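Category: Home & Kitchen > Food at Home > Questions from readers

Jun 14, 2022
By Inese Dzene

Keeping Napa Cabbage and Making Small-Batch Kimchi: Your Questions

Since I put my kimchi notes on this site, I receive many letters with the same questions. I have collected the answers on one page, so that you do not have to search in the old posts. I am a home cook and I learned most of this by making mistakes in a small kitchen, so please read it in this spirit.

How do I choose a good napa cabbage?

Take it in your hand. It should feel heavy for its size and the leaves should sit tight together. A few outer leaves with holes are no problem, you will remove them anyway. Small black dots on the white ribs are also nothing bad, they come from the way the plant has grown. I leave a cabbage in the store only when the bottom is brown and soft, or when it smells sour.

Can I use ordinary round cabbage?

You can, and the result is good to eat, but it is another dish. The leaves of the round cabbage are thick and they take the salt slowly. Cut it in squares and give it more time in the salt. For the first try I recommend napa.

How long can it stay in the refrigerator before I use it?

Whole and unwashed, wrapped in paper and put in a bag that is not fully closed, it keeps two weeks at my house without difficulty. After this the outer leaves become limp, but the heart is often still fine. When it is cut, use it in a few days. Do not wash it before storing.

What else should I buy on the same trip?

Green onions, garlic, ginger, a piece of white radish and the red pepper flakes. Pear or apple is nice if you like a softer taste. I write my list in the order of the store and buy the cabbage first, because the rest depends on how big it is.

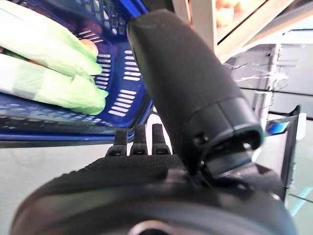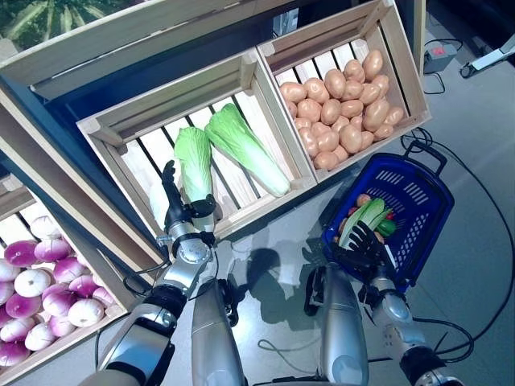 How much salt do I need?

For one cabbage of middle size I dissolve coarse salt in water and I also rub a little between the leaves, mostly on the white part. My scale says 300 g of salt for a big bowl, and most of it goes away later with the rinsing. Please do not use fine table salt in the same volume, because a cup of it weighs more and the kimchi will be too salty. If you have only this kind, weigh it.

How do I know that the salting is finished?

Bend a thick white rib. If it bends without breaking, it is ready. With me it takes around 3 hours, and I turn the pieces one time in the middle. Then I rinse well and leave them in a colander while I prepare the paste. If a piece from the inside tastes much saltier than you would like, rinse again.

Must I have a special container?

No. I have used a Griser glass jar for years, and before it a plastic box of the brand Malik, which was good but took the smell forever. My sister has a Windell crock with a heavy lid and she is satisfied. The important thing is to leave free space on top, as the juice will rise. Put a plate under the jar for the first days. I did not do this in my first August of kimchi making and the shelf was red.

My kimchi has bubbles. Is it spoiled?

Bubbles are normal, this is the fermentation working. Press the cabbage down with a clean spoon so that it is under the juice. If you find fuzzy mold, or if it smells rotten and not sour, throw all of it away. I know it hurts to do this with food, but please do not try to save one half.

Can I make it without fish sauce?

Yes. I use soy sauce and a little broth from dried kelp. The taste is more quiet in the first week and becomes deeper later. Reader letters tell me that miso works too, but I have not tried it.

When can I eat it?

From the first day, if you like it fresh, as a salad. I keep the jar 2 days on the counter and then move it to the refrigerator, where it continues to get sour slowly. In a warm kitchen one day can be enough. Very sour kimchi I use in soup or fried rice, with an egg on top.

Where do you buy the pepper flakes?

I order them from Toveo in a bag of 300 g and keep the bag in the freezer. Any Korean grocery will have them as well. Look for flakes and not powder, and check that the package says only red pepper. The Mexican or Italian kind is much hotter in the same amount, so start with one spoon and taste the paste before you put it on the leaves.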